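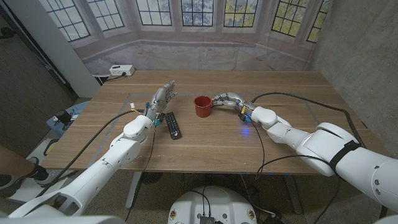
Shell grit, my new favorite thing

Posted 2020-01-25 on Premedness

I have a coffee can of beach sand in my closet and I can't stop thinking about it. It came home with me in April from Vurka, where I'd gone for big shells like everybody does, and found hardly any. The storms had been through and all that was left was a dark line of broken stuff at the top of the beach, in the pocket behind the rocks. I scooped up a can of it mostly out of stubbornness. Then it sat there for months, and this winter I finally washed it, dried it and put a spoonful under the microscope.

Oh my goodness.

If you've never looked at grit up close, picture an entire collection shrunk down to sesame seeds. Turrets, tops, tiny bivalves with both halves still together, little curved tubes, baby versions of things I have in my big cabinet at full size. Some of them still have color! I had been a strictly "fits in the palm" collector until now, and I had no clue how much I'd been walking on.

So far I've picked 758 shells out of less than half the can. I keep a tally sheet (of course I do). I think I have 30 species in there, although that number goes up and down every time I sit down with the books, because juveniles are sneaky and I keep splitting one species into two and then sheepishly putting it back together.

How I wash it

Fresh water first, in a big bowl. I swirl, let it settle, and pour the cloudy water off through a piece of old pantyhose stretched over a jar, because some of the lightest shells float on trapped air and they will go right down the drain. Ask me how I know. I change the water until it stays clear, then leave the grit overnight and rinse once more in the morning. It dries on a cookie sheet lined with newspaper. No oven! I tried it once with a small batch from another beach and the thin ones cracked.

Once it's dry I sieve it into three sizes. This makes a huge difference. When everything in the dish is the same size your eye gets into a rhythm, and you can keep the microscope at one focus for a whole session. The coarse part goes fast. The middle part is where most of the good things have been. The finest part is a little crazy, and I'm saving it for when I have more patience or a better chair.

Picking

I use a black dish with lines scratched into it so I can work in lanes and not go over the same spot twice. For the actual picking I've given up on tweezers. Even the soft ones send a shell flying across the room if you squeeze a hair too hard, and you are not going to find it again in the carpet. A fine paintbrush with a damp tip is perfect. Touch, lift, touch it down in the tray, done. Size 000 is what I like, and I go through them pretty quickly.

My trays are the little Prilleo ones with the glass lids, nine compartments to a tray. I bought a stack of them from Hamann when they were clearing out their old stock, and I wish I'd bought twice as many. The lids fit tight enough that a bumped table doesn't turn everything into soup.

The lefties

Okay, my favorites. Hold most snail shells with the point up and the opening toward you, and the opening is on the right. There's a family of tiny, slender, beaded shells, the triphorids, where nearly all of them go the other way. They're gorgeous. Row after row of beads, like somebody strung them, and the opening on the LEFT. The animals live on sponges, so you don't tend to meet them just strolling around a tide pool, but the empty shells wash in with everything else.

I have eleven perfect ones and a whole heap of broken ones. The tips are what you want to save, by the way. The very first whorls, the ones the animal made as a larva, can be what separates one species from the next, and naturally that's the part that snaps off. I used to toss the headless ones. Now I keep the loose tips too, in their own vial, in case I ever get good enough to name them.

And the tubes! Those are caecums. They start out coiled like any decent snail and then decide to grow in a plain curve instead, and drop the coiled part. You end up with something like a macaroni elbow for ants. I thought they were bits of worm tube and had flicked a bunch of them into the discard pile before I read up on them, so I got to go through the discard pile again. Found four more lefties while I was in there.

Labels, please

Every tray gets a label with the beach, the month, where on the beach the grit came from, and who collected it. Same with every vial. I write in pencil or use archival ink on decent paper, and I've moved everything out of my old oak drawers. Oak gives off acid fumes that eat shells over time and leave a white powdery crust, and tiny shells don't have much to lose. Metal cabinet for me from here on.

My silly goal is 3000 picked shells before I let myself go back to Vurka for another can. I've cleared the kitchen counter for the next round of sieving, and I've got a batch of drift line from a calmer bay soaking tonight, which already smells a bit ripe. If you pick grit too, tell me what you use for the finest fraction, because I'm going cross-eyed, and I'd love to hear what your best lefty looks like!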